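How to Color-Mark Your Tools So You Can Find Them Again

I garden on a shared plot at Sunside, and for years I lost a trowel every season. Dark handle, dark soil, gone! Then I spent one rainy December afternoon painting stripes on everything I own, and I haven't bought a trowel since. It's a cheap job and a really fun one, and you can do it on the kitchen table if you put down enough newspaper.

What you need

A small can of enamel in your main color (500 ml will do a whole shed and leave you plenty)
Painter's tape, the narrow kind
Medium and fine sandpaper
Rubbing alcohol and a rag
A small flat brush
Clear enamel varnish, if your tools live outdoors

Pick your color first

This is the part I love. Take three or four scraps of painted card out to where you work and drop them on the ground. Walk away, turn around, and see which one jumps out at you. Red looks great in the store and then goes surprisingly dull under a hedge at dusk. Orange is good in summer and hopeless in fallen leaves. Yellow won by a mile for me, and light blue came second (nothing in my beds is light blue except the borage).

Think about what the color will sit next to, too. A pale stripe on a pale ash handle hardly shows. If your handles are light, paint a wide dark band first, let it cure, and put the bright one in the middle of it. It takes an extra evening and it's worth every minute.

Prepping the handles

Wash off the dirt and let the handles dry overnight. Sand the spot where the stripe will go until the shine is gone, then wipe it with alcohol. Rubber grips don't hold enamel well, so go for the bare neck just above the grip. On metal, scuff a little harder and use a primer made for it.

Wrap tape around the handle at both ends of the stripe. Press the edges down with a fingernail all the way around, especially on curved handles, where paint loves to creep under.

Painting

Thin coats! I did my first hoe in one thick coat and it sagged into a drip that is still there. Two coats is fine for yellow over white, three for yellow over anything dark. Leave the time between coats that your can tells you, and pull the tape while the last coat is still a bit soft, peeling it back slowly on itself.
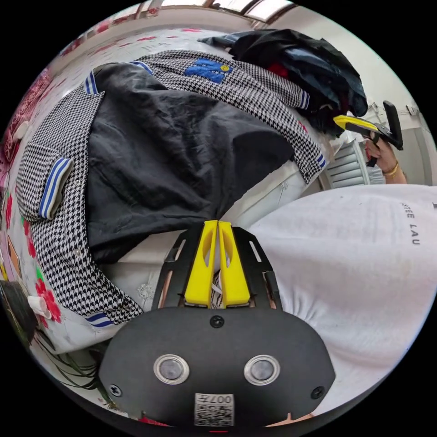 Bright yellow beside matte black: the kind of contrast to aim for.

Hang the tools up or stand them in a bucket, stripe end in the air, while they cure. Mine took 11 days in a cold shed before they stopped feeling tacky.

Sharing a shed?

Give each household its own color and paint a key on the inside of the door. We have two yellows on our row, so I added a thin white ring below mine. Initials work as well, but they wear off faster than a plain band and you have to pick the tool up to read them.

Touching up

Check the stripes when you sharpen and oil in the spring. Chips can be dabbed without sanding the whole band. Keep the leftover paint in a small jar filled close to the top, with the color name written on the lid.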